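**Printer drops off the network every time the office laptop sleeps**

**marlowpines**
Hi all, long-time reader and first-time poster, so please be gentle with me. I run the front office for a small upholstery business in Skusonton and we have a Groson laser printer that sits in the hallway between the two workrooms. It has printed 3,955 pages according to the little report it spits out, so it isn't new, but it has been a good soldier and I'd hate to give up on it.

The trouble began in June, after our internet company swapped the router. Printing is fine first thing in the morning. Then my laptop goes to sleep over lunch, and when I come back the printer shows as offline. If I restart the laptop it comes back, most days anyway. My coworker's desktop never has any problem at all, which makes me feel like I'm losing my marbles.

Things I have tried: removing the printer and adding it again, a new driver, a different outlet, and some pleading.

**tonerdust_ed**
Welcome! You gave us a page count, so you're already ahead of most first posts. My guess is the printer got a new address from the new router and your laptop is hanging on to the old one. Print the network page from the printer's menu and look for the line that says IP address. Then on the laptop go to the printer's properties, click the Ports tab, and see whether the numbers match. If they don't, that's your culprit.

The lasting fix is to log in to the router and reserve an address for the printer so it gets the same one every time. Takes maybe five minutes once you find the right page, though finding the right page can be an adventure on the boxes the internet companies hand out.

**quietswitch**
I'd respectfully disagree with Ed on this one. If the address had changed, restarting the laptop wouldn't bring it back. To me it sounds like the laptop's wireless card is napping and waking up on the guest network. Those new routers love to turn on a guest network by default, and guests can't see printers. Next time it goes offline, look at the name of the network you're on before you touch anything else.
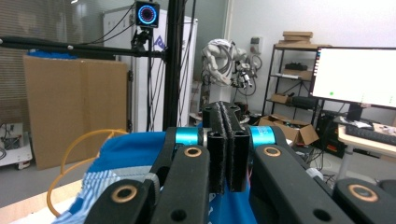 Also, is the coworker's desktop plugged in with a cable? If it is, that would fit too, because a cable never wanders off to a different network while you're eating your sandwich. I had the very same business with a dentist's office in Tirkberg a while back, and we replaced a perfectly good printer before somebody thought to look. I still feel a bit bad about that invoice.

**tonerdust_ed**
Fair point about the restart, I'll give you that. But I've seen that port type that looks the printer up by name come back to life after a restart even though the address had moved, so I'm not folding yet! The reserved address is worth doing either way.

**gal_cabling_fan**
Can I put in a word for simply running a cable to the printer? We had Gál come out and do our shop, and they put in 2 drops along the hallway in an afternoon. No wireless on the printer at all now and I haven't thought about it since. It does cost money, I know, and it's not as satisfying as poking around in menus.

**quietswitch**
Wired is lovely, and I'd wire every printer in the county if they let me, but it's her laptop that's going missing, so far as we can tell. The printer is still talking to the desktop just fine. I'd hold off on spending anything until she's checked the network name.

**marlowpines**
Oh my goodness, you are all so kind. Quick answers: yes, the desktop has a cable, a blue one that goes under the rug. I printed the network page like Ed said and the address does NOT match what's on my Ports tab. But I also looked at my network list, and there are two with our business name, one ending in Guest, and my laptop has both of them saved with "connect automatically" ticked. So could it be both?

**tonerdust_ed**
Could very well be both! Right-click the guest one and forget it, then add the printer back using the new address, then do the reservation. In that order, please, or you'll be chasing your tail.

**quietswitch**
What Ed said. And if customers use the guest network, leave it switched on at the router, just take it off your laptop.

**marlowpines**
Forgot the guest one and added the printer back. The router wants a password that isn't the one on the sticker, so I have to call the internet company about the reservation part. I'll let it sleep through lunch on Friday and report back here.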